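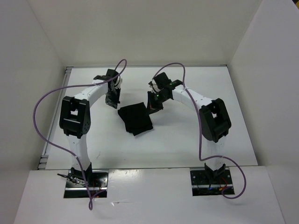 1/8 Autumn court bookings at Kastwood Badminton Center
Bookings for the autumn season open in August. Members may reserve from 7 a.m. on the opening day, and all other players from noon.

2/8 Each member may hold two reservations at a time. A reservation is 55 minutes, and the next players have the court on the hour. Please bring down your shuttles and clear the benches before you leave.

3/8 The beginner course returns with Mekdes Wako as head coach. It covers grip, serve, footwork and the basic rules of doubles. Groups are limited to 10 players. Rackets are provided, but indoor shoes with non-marking soles are required.

4/8 Players who have completed the beginner course, or who have played elsewhere, are welcome at the evening doubles sessions. Partners are assigned on arrival — there is no need to come as a pair.

5/8 Members recorded 1154 court reservations during the spring season. The late afternoon hours were full most weeks, while mornings were often available. Morning rates will stay as they are.

6/8 Courts 3 and 4 will be closed for floor work through the end of July. Players with standing reservations on these courts have been moved to the Pelis hall at the same hour.

7/8 Cancellations are free until noon on the day before play. Later cancellations are charged in full unless the court is rebooked. Junior players under 12 must have an adult in the building.

8/8 Questions about club and school bookings should be sent to Kidus Bogale at the front desk. Please include the number of players and your preferred hours — requests are handled in the order received.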